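September
By Ona Jaunzems and Atif Shaikh
Reading time: 3 min

Hand-held grippers for recording kitchen tasks: project report

1. Aim

We wanted to build a pair of grippers that a person can hold and use like the hands of a small robot arm. The person does a task with them, the movements are recorded, and the recordings are later used to teach the arm. Our supervisor suggested kitchen storage as the subject. The arm itself, which we call Vullo, was built by last year's group and is outside this report.

2. Where we worked

The build was done in the shared workshop at Evville, where students can book a bench until 8 in the evening. Printing was slow because the printers are shared with two other courses. Most of the assembly was finished on one long Saturday.

3. The build

Each gripper has a body, two finger jaws and a mount on top. The jaws close when the user squeezes and a spring opens them again. We tried three springs. The first was too weak and the jaws stuck half open. The second tired the hand after a few minutes. The third came out of a broken desk lamp and is the one we kept, although we had to cut it down and could only find one more like it.

The position sensor in each gripper gives 1000 readings over the full travel of the jaws. The signal goes by cable to a small board running Zesix, the logging program Atif wrote for his first-year project. We had hoped to go wireless but dropped the idea when readings went missing in the first test. Fixing the cable at the body took four attempts. Glue failed, tape failed, and a printed clip snapped. A clip with thicker walls has held so far.

4. Tasks

The task list has 6 entries, all to do with putting food containers away or getting them out. We asked for simple objects with straight sides, and the workshop lent us most of them.

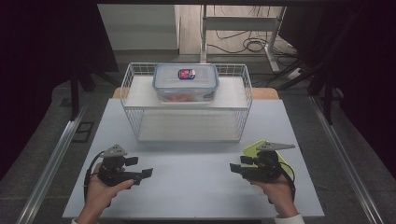
The basket task was harder to set up than the others. A container placed straight in the bottom of a deep basket is awkward to reach with jaws that come in from the sides. With the white wire basket we used a flat shelf panel at about mid-height and stood the clear container on top of it, contents and all. The latching edges of the lid are a further problem for rigid jaws, so opening the lid is not part of the task. Lifting with both grippers is allowed.

5. Results and problems

We logged about 4000 short recordings before the deadline. Some will have to be thrown away, mainly from the first week, when the left and right channels were swapped in the settings file. Ona found the mistake while plotting the data.

The jaws are too smooth. Jõgi, the rubber sheet sold in the workshop shop, gave better grip on a spare set but peeled at the corners. A moulded pad would be the next thing to try. The cables also pull slightly on the wrist when the arms are crossed, and we would move the exit point further back.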